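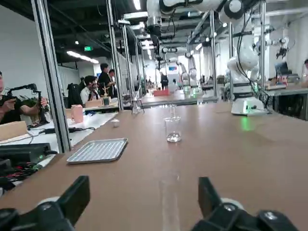

Page last changed: Fri 4 February

Handout 3 – Bench layout and small vessels
Course contact: Titilayo Okafor

Vessels are described by material, capacity and footprint, in that order. A cup and a stemmed vessel of equal capacity are entered separately. Trays are entered by outside length; for the Purka exercise use 396 mm. Write clear plastic and clear glass out in full – "transparent" is not accepted in the log. 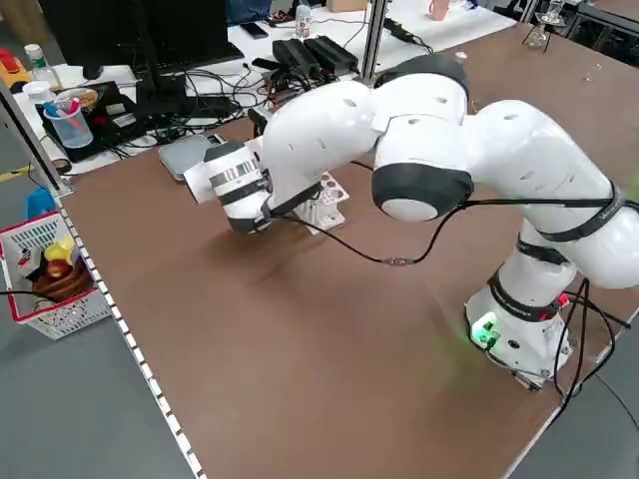 Racks are entered after vessels. State the hole pattern first, then whether the sides are open or closed. The white test-tube rack on the brown tabletop has a row of round holes along its top and open sides, and goes down as "row, open". Leave capacity blank until tubes are assigned. Log sheets go to Zsolt Hajdu, room 73.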